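두 팔을 들이기 전에, 줄자부터 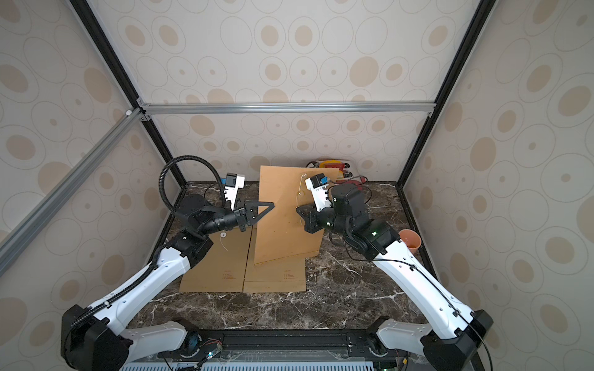 대리석 무늬 작업대 위에서 골판지를 다루는 양팔 로봇. 팔마다 손목 위에 카메라 모듈이 달려 있다.

로봇 견적서를 처음 받아 본 사람의 표정은 대체로 비슷합니다. 팔 두 대 값을 보고 "어, 생각보다 괜찮은데?" 하다가 둘째 장을 넘기면서 슬슬 말이 없어지지요. 저도 그랬습니다. 벌써 몇 해째 작은 공방과 포장 작업장의 설비 이야기를 쓰고 있는데, 그 둘째 장에서 눈이 커지는 버릇은 아직도 고치지 못했어요.

이번 글은 그 둘째 장에 관한 이야기입니다. 선물 상자와 꼬리표를 만드는 작은 업체 하스테드(Harstead)가 지난해 양팔 작업 셀을 들여놓으면서 적어 둔 예산표를 통째로 보여 주었거든요. 구겨지고 커피 자국까지 묻은 종이였지만, 저에게는 어떤 카탈로그보다 재미있는 읽을거리였습니다.

우선 돈이 어디로 갔는지부터 볼까요. 하스테드는 전체 예산의 70퍼센트를 팔과 그리퍼, 카메라에 잡아 두었습니다. 나머지로 프레임과 벽, 작업대, 배선, 예비 부품, 그리고 직원 교육까지 해결할 생각이었다고 해요. 그런데 막상 살림을 차려 보니 이 나머지가 참 빠듯하더랍니다. 알루미늄 프로파일은 한 토막씩 보면 싸지만 브래킷과 나사가 따라오고, 케이블을 정리하는 체인이며 클립도 모이면 만만치 않지요. 부엌을 고쳐 본 분이라면 무슨 말인지 아실 겁니다. 싱크대보다 손잡이와 경첩이 사람 잡는다는 그 이야기요!

팔을 한 대만 살지 두 대를 살지도 오래 고민했다고 합니다. 한 대로 시작하면 당장 지갑은 편합니다. 다만 골판지는 성격이 좀 까다로운 재료라서, 한쪽을 세우면 다른 쪽이 넘어가고, 잡아 주는 손이 없으면 접은 자리가 슬그머니 펴집니다. 얇은 끈이 달린 꼬리표까지 다루려면 더 그렇고요. 결국 하스테드는 두 대로 갔습니다. 대신 팔의 등급을 한 단계 낮추었는데, 가벼운 종이 상자를 다루는 집이니 들어 올리는 힘에 돈을 더 쓸 까닭이 없었던 것이지요.

공급처는 부르카흐(Wurkach)와 술레오(Sulleo)를 나란히 놓고 보았습니다. 값만 보면 부르카흐가 앞섰지만, 술레오는 설치와 첫해 점검을 견적에 넣어 왔습니다. 여기서 제가 늘 드리는 말씀인데, 두 견적서를 비교할 때는 총액 밑에 밑줄을 긋기 전에 빠진 항목부터 찾아보세요. 운송비가 있는지, 교육은 몇 사람까지인지, 손가락 부품이 닳으면 어디서 얼마에 사는지(이건 꼭 글로 받아 두셔야 합니다). 하스테드는 빠진 칸을 연필로 하나하나 채워 넣고 나서 술레오를 골랐고, 납기는 60일이었습니다. 그 사이에 전기 공사를 하고 바닥 수평을 잡았다고 하니, 기다리는 시간도 알뜰하게 쓴 셈입니다.

자리 이야기도 빼놓을 수 없습니다. 팔이 뻗는 길이만 재고 셀 크기를 정하는 분이 많은데, 팔꿈치가 바깥으로 얼마나 나가는지, 늘어진 케이블이 어디까지 흔들리는지도 같이 재야 합니다. 하스테드에서는 바닥에 테이프를 붙여 놓고 빗자루 두 자루를 팔 삼아 휘둘러 보았답니다. 웃으면서 들었지만 아주 좋은 방법이라고 생각해요. 사람이 드나들 문과 재료를 쌓을 선반도 그때 함께 그려 두면 나중에 벽을 다시 뜯을 일이 줄어듭니다.

작업대와 벽은 뜻밖에 의견이 갈리는 대목입니다. 공장 같은 회색이 마음 편하다는 분도 있고, 무늬가 있으면 카메라가 헷갈리지 않겠느냐고 걱정하는 분도 있지요. 저라면 큰돈을 쓰기 전에 실제로 쓸 판지와 꼬리표를 들고 가서 공급처에 시험을 부탁하겠습니다. 샘플로 준비된 예쁜 상자 말고, 우리 집 창고에서 모서리가 조금 눌린 바로 그 상자로요. 흰 꼬리표처럼 작고 가벼운 물건은 특히 그렇습니다.

소프트웨어 쪽은 민(Min)이라는 작업 관리 프로그램을 달마다 요금을 내고 씁니다. 한 번에 사는 물건이 아니다 보니 설비 예산에서 쏙 빠지기 쉬운데, 하스테드도 처음에는 그랬다가 부랴부랴 운영비 칸을 새로 만들었습니다. 구독료와 전기료, 소모품을 한 줄에 모아 적어 두니 훨씬 보기 좋더군요.

올해 장비를 생각하고 계신다면 3월까지는 치수와 작업 목록만 적어 보시기를 권합니다. 어떤 상자를, 하루에 얼마나, 누가 곁에서 챙길 것인지요. 그 종이를 들고 상담을 받으면 영업 담당자의 설명도 훨씬 또렷하게 들립니다. 예산표 양식이 필요하신 분은 편집부로 엽서를 보내 주세요. 하스테드의 표를 조금 다듬어 다음 호에 실을 예정입니다.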